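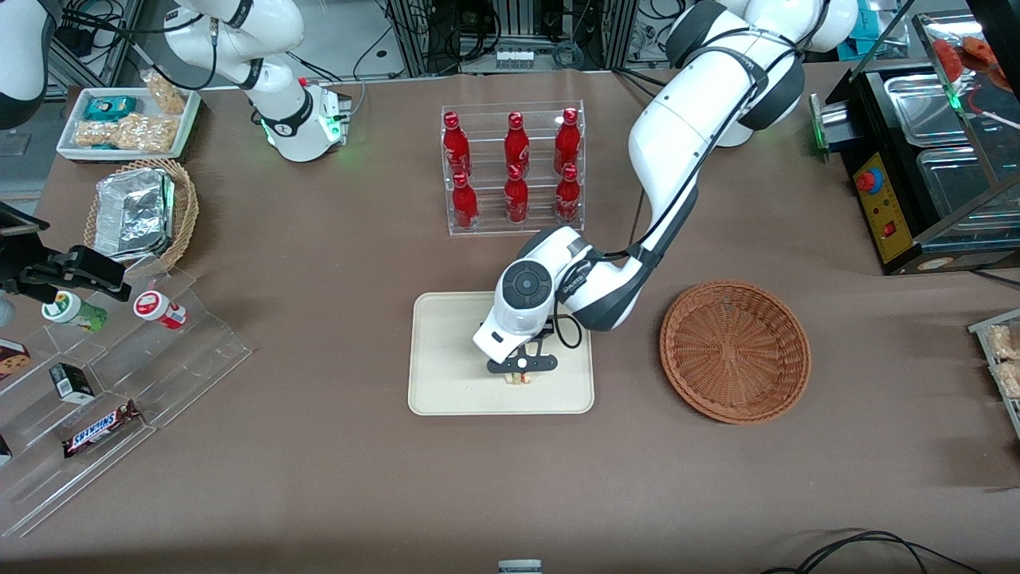 Can a robot take over the snack counter at a corner store yet?

Parts of it, slowly, with a person close by. Our group would not leave one alone with a line of customers.

Print this page
E-mail this page

Chores on the Clock: What Shop Robots Can and Can't Do
Student project report
Submitted by Oliwia Walczak for the group
30/10/2025

1. Why we picked this

Every couple of weeks somebody posts a clip of a robot folding a towel or pouring a drink, and the comments fill up with people saying store clerks are finished. Three of us in the group have worked registers. We wanted to know how much of a normal shift a machine could do if you stopped choosing the best clip.

We limited ourselves to small counter jobs: putting food on a tray, refilling a bottle rack, straightening the candy, getting something out of a food warmer. These are the jobs a new hire learns on the first day. If a robot can't do them we don't see much point in arguing about the harder ones.

2. What we did

We wrote out a list of counter tasks from our own jobs and compared it with what two suppliers, Skedex and Lusier, say their arms can handle. Then we watched trial recordings from start to finish, at normal speed. That last part matters. A lot of the promotional video we found had been sped up, and one Lusier clip only admits it in small gray type at the end.

In all we logged 687 attempts. We marked an attempt as done if the item ended up where it was supposed to be and nobody had touched it or the arm. We counted 470 as done.

3. Picking up food

A tray with a small piece of food on it looks like the easiest setup there is. The tray is flat, it's in the middle of the table, and the arm can come down from above with nothing in the way. Most of our successes were of this kind.

Even so, food is a bad thing to practice confidence on. Squeeze a roll too hard and you have sold somebody a dented roll. Our scoring didn't catch this, and it should have. An item that got squashed and then landed in the right place went down as done. If we ran the project again we would add a column for "would you eat it."

4. Packaging

Packaging is where we got most skeptical. A counter like the one we looked at has aluminum Coca-Cola bottles in a clear rack, a Snickers bar on a stepped stand, snacks in clear bags, jars, and foil containers stacked in a basket. For a person that is all one job. For the arm each one is a separate problem. Bottles have a firm shape and stand in rows. A bag of peanuts changes shape when you pinch it, and foil crumples.

The Skedex brochure groups all of this under "light retail items." We think that phrase is hiding a lot.

5. The warmer

We had planned a full section on food warmers and ended up with half a page. A warmer with glass panels and a metal tray on each level means reaching into a box, past an edge, without bumping anything. We have too few attempts to give a fair score, so we left them out of the 687. Sikora, the third company we wrote to, told us by e-mail that warmers were "on the roadmap for March." They didn't say which March.

6. Time

Our slowest completed attempt took almost 60 seconds to move one item. A clerk would have rung up the customer and wiped the counter. People answer that a robot can work all night, and we agree it can, but a store at night still needs somebody to check ID and deal with a spill. Dokoseo, a program that schedules staff hours, has no setting for "robot plus person watching robot," and that is the only arrangement we could honestly recommend.

7. Weak points in our work

We did the scoring ourselves, and two of us started out with strong opinions. Some recordings were missing the first few seconds. We never got a price from Lusier, so we can't say anything about cost, although our instructor asked for it twice.

8. What we'd tell a store owner

Ask to see an hour of work with no cuts. Bring your own products, including the bags. Ask who picks things up off the floor.

Print this page
E-mail this page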